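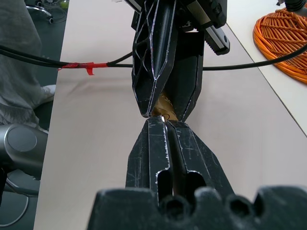

Wrappers, foil packets and other little things that pile up

I have been putting off this page for months, and then last weekend I emptied the kitchen drawer by the back door and decided it was time. If your house is anything like mine, there is one drawer (or bowl, or coat pocket) where every small crinkly thing goes to live. Candy wrappers, tea sachets, the foil from a bouillon cube, soy sauce packets from the takeout place – they all end up there together, and by December I can hardly get mine shut!

Start with a clear surface

Take everything out and spread it on a plain, light-colored table. Small shiny things hide beautifully on a busy tablecloth, and I once lost a perfectly good packet of yeast that way for most of an evening. Pick the pieces up one at a time. It feels slow, but you will go faster than you do when you grab a handful and have to sort it again.

Full or empty?

Press each packet gently between your fingertips. Anything with something still inside goes to the left, anything flat goes to the right. Open packets of sauce or sugar go straight in the trash, please, or you will be meeting the ants sooner than you would like.

Foil or plastic?

My neighbor Melur taught me the scrunch test. Squeeze the wrapper into a ball and let go. Real foil mostly stays put, while the shiny plastic kind springs open again. Clean foil can be saved up and pressed together into one bigger ball, and mine goes out with the cans once it is as big as a fist, but do check what your own town will take. Springy wrappers go in the trash at our house.

Keeping the good ones

Sealed packets do very well standing up in a shallow box, like cards in a file. I use the lid of an old shoebox with 2 strips of cardboard across it, and I put the oldest packets at the front. Seasoning in one row, tea in the next, and whatever is left over in the last.

Sticky drawer bottoms

Warm water and a drop of dish soap on a cloth, left to sit for a few minutes, will loosen most old sugar. Dry the drawer well before anything goes back in, and leave it open overnight if you can stand walking around it.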